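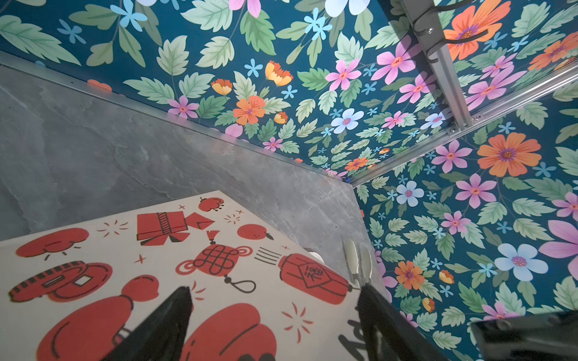 Two-color printing survives in seasonal housewares for a simple reason: red and black are enough. A festive board needs no gradient and no third ink if the drawing is planned for flat fills. The usual method puts the red down as solid shapes and lets a thin black outline carry the detail. A gift box gets its banded tie, a gourd bottle stays a single large mass, and a lantern takes its black-outlined character. The off-white ground does the rest. Small sparkles and short dashes fill the gaps between motifs, so the eye reads an even pattern where the drawings differ a good deal in size.

Harsh Nautiyal has drawn this kind of work for Bhatia, a housewares printer in Prusthorpe, through 3 seasonal ranges. His rule concerns outline weight. "If the line is too heavy, the knot closes up," he says. "The cords are the first thing to go."

The Chinese knot is the hardest motif on such a sheet. It has looping cords, a tassel line and an end loop, and each opening has to stay clear at print size. Bhatia runs a trial of 200 pieces before a full order of 800, and Nautiyal checks the knot on the trial pieces before anything else. The round fruit and the coin purse rarely give trouble.

Registration - the alignment of one color over another - matters less than buyers assume. A small shift between red and black looks like a brush habit. A large one leaves a white sliver down one side of every shape, and the piece is rejected.

The surface below changes how the print reads. Gray marble pattern is a safe choice, with soft veining that stays behind solid red. Patterned walls are a different matter. A dense floral with a dark ground has its own scale and its own repeat, and it will compete with anything small placed in front of it. The Flumadora wallpaper guide, which Nautiyal keeps in the Kirncombe studio, lists 232 florals sorted by ground color. He uses it to test a new print against the walls customers may already have.

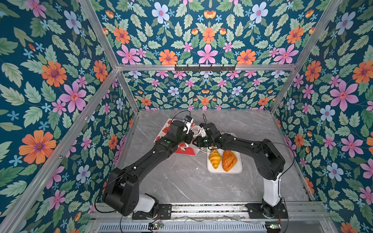

Orange, pink and pale blue flowers on deep teal, above a gray marble-patterned tabletop.

Teal and red sit far apart, so the colors separate well. The difficulty is density. Nautiyal's advice is to leave a plain band of countertop around a printed board, wide enough to show as a border from standing height. Hooks and rails belong above that band, and he prefers them in black or bare metal.

Search this site Enter keyword Go

Home Features Print Interiors Back Issues Subscribe

Comments

marl_k
Good on outline weight. Would have liked a line or two on which black he uses over the red.

Dottie P.
We have a teal floral in the kitchen and I can confirm small prints vanish against it. Large gourd, fine. Small fruit, no chance.

inkwell77
A white sliver on one side is how I pick out seconds at the January sales. I rather like them.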